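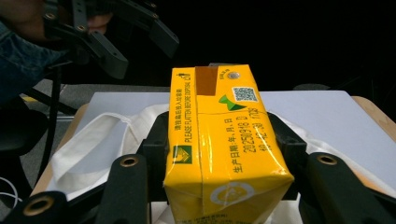
Photo: Ľudovít Hrnčiar

Gripper build, week whatever. A thread, because the shared workshop has a sign-up sheet for the laser cutter and I am 2 names down and have time to type.

For anyone new: I'm building a pair of hand-held grippers. You squeeze the handle, the fingers close, a camera on the tool records what the fingers saw. Later, in theory, an arm watches the recordings and learns to pick up groceries. In practice I have spent the summer picking up groceries myself, in the slowest way known to man.

The whole project is called Renix. The name was free and fit on the label maker tape. There is no deeper meaning, please stop emailing me theories.

The drink carton is my favorite test object. Yellow, glossy, a bit wrinkled, and printed with PLEASE FLATTEN BEFORE DISPOSAL down the side. Version one of the fingers took that as an instruction.

Version one had solid jaws and a very short lever. All the force in the world and no feel at all. You thought you were holding the carton gently and then you were wearing it.

Version two went the other way. Fingers so soft they bowed outward like they were greeting royalty. It could hold a sponge. It could hold a sponge if the sponge wanted to be held.

Version three is what you're looking at. Angular black plastic, brass threaded inserts, brackets that hug the sides of the thing. It closes on a carton and the carton stays a carton.

Let me talk about the inserts for a minute. You melt them into the plastic with a soldering iron. Push straight down, let the heat do the work, stop a hair before flush, press flat with something cold and metal. I use the back of an old chisel.

If you push hard, the insert goes in crooked and you don't find out until the screw goes in crooked too. I own a whole jar of crooked parts. I call it the archive.

Before inserts I was driving screws straight into printed plastic. Fine for the first assembly. By the fifth the holes had given up, and I take these things apart a lot more than five times.

Reply to the person asking why brass: it's what the inserts come in. I'd love to tell you I ran a study.

Laser cutter update: still 2 names down. The person on it is making coasters. So many coasters.

OK, fingers. The trick that fixed version three was moving the pivot back toward the handle by less than the width of a pencil. I had redrawn the fingertips eleven different ways before I touched the pivot. All eleven are in the archive.

With the pivot further back, the fingers come together closer to parallel. Before that they pinched at the tips first, so anything with a folded edge squirted out forward. I lost a carton under the drill press this way. It was there for most of July.

I test on a soft surface first and a hard one later. A crumpled cloth bag is a rotten surface to pick things up from, and that's the appeal. The carton tips, the cloth bunches up, a strap gets in the way. Kitchens are like that too. Mine is, anyway.

On a bare tabletop everything works and you get cocky. I have a video of a perfect run on a bare tabletop that I showed to everyone I know. The next day I put a cloth down and the gripper picked up the cloth.

Somebody asked about the second gripper. Yes, there are two. Same parts list, mirrored where it has to be. The idea is one hand holds the bag open and the other one loads it, which is how people do it, and people have been practicing.

Two grippers also means every mistake gets made twice. I printed an entire left-hand set as a second right-hand set. They're lovely parts. If anyone out there is building a robot with two right hands, message me.

The joints have brass screws. I wanted them to be easy to spot if one dropped on the workshop floor. The workshop floor is gray and has eaten a great many things of mine, including a contact lens.

Tighten the joint screws until the finger stops wobbling, then back off a quarter turn. If you leave them tight the finger sticks and lets go all at once, and on the recording it looks like the gripper got startled.

Let's do numbers, everyone likes numbers. As of this morning I have 408 recorded pickups. I started a log because I suspected I was fooling myself about how well it was going. I was.

Out of those 408 there are 30 I'd show to a stranger.

The target I wrote on the whiteboard in a burst of optimism is 3,001. It was 3,000 and then somebody at the workshop added a one at the end when I wasn't looking. I've decided to honor it.

What makes a pickup bad? Mostly me. I talk while recording, I turn around to talk some more, and the camera comes with me. One clip has a clean grab, a clean lift, and then a slow pan across the bike rack while I give an opinion about glue.

Some are bad because I stopped too early. You lift the thing, you're pleased, you let go of the trigger. The thing needs to arrive somewhere. I knew this in the spring and I have to learn it again every Sunday.

Coasters person has left. One name to go. The room smells like a campfire.

Question from the replies: why a shiny carton and why not a nice matte block? Because shiny things give cameras trouble. The folded edges throw highlights and the highlights slide around as you tilt the tool. A matte block would be kinder to me and would teach the thing nothing about my fridge.

It's also covered in print, with a QR code on the top, so you can tell right away on the recording which way up it is. I used a plain white box for a while and could never work out whether I'd turned it over.

Parts, since I get asked every time. Motors for the eventual arm are from Demach. The bearings came from Baek, in a box big enough to ship a toaster. Plastic is whatever black filament the workshop has the most of. The camera mount is my own design, and you'll be able to tell.

The first camera mount sat too high and the fingers only showed up at the very bottom of the picture. The second sat too low and what I recorded was a feature-length film about my thumb. The present one has a slot so I can slide it and stop reprinting the thing.

Mark the slot position with a scratch or a paint pen. I didn't, bumped it, and recorded a whole evening at a slightly different angle from all the other evenings. I kept the clips in a folder named LATER, where they are safe from me.

Filament tip: dry it. I ignored this advice for a year on the grounds that the people giving it were annoying. They remain annoying and my prints no longer look hairy.

Grip pads: I've tried bicycle inner tube, the stuff that goes under rugs, and silicone I poured into a mold myself. Inner tube works best. The silicone also works, and it is now permanently part of the workbench, sorry to whoever's bench that is.

Glue the pads at the back edge only, so the front can give a little. If you glue the full face it's like shaking hands with a ruler.

I took both grippers to the open day in Gesville last month. A kid of maybe six picked one up, no instructions, and moved four juice boxes into a bowl faster than I have ever moved one. Her clips are among the 30. I asked her dad. She wanted to be paid in juice.

That visit did teach me that the handle is too big. I designed it for my own hand, and my hand is apparently a shovel. There'll be a smaller one with the trigger set closer in.

Next job is the thing I'm standing in line for, a flat plate that bolts the gripper head to the end of the arm. Same head, no handle. If the head is the same, the recordings ought to carry over. "Ought to" is holding up quite a lot of this project.

The arm itself lives on my kitchen table under a towel. It can wave. It can go to its home position with a noise like a drawer full of spoons. We eat on the couch at the moment.

A few of you asked for the files. I'll post the finger, the bracket and the camera mount once I've fixed the wall near the front screw, which cracks if you look at it with any intent. Please don't print the version floating around from June. That one has the old pivot, and it will go for your carton.

Laser cutter is free. I have just discovered the drawing is on my other laptop.

Home and back, drawing in hand, and there's a new name on the sheet ahead of mine. It's coasters again. Posting this August 23, 2026, so there's a record of when I was still being polite.

Plate got cut in the end. Three of the four bolt holes line up, and the fourth is having a word with my round file. Next session is pickups with the smaller handle, if it prints overnight. I'm at 408 and the whiteboard still says 3,001.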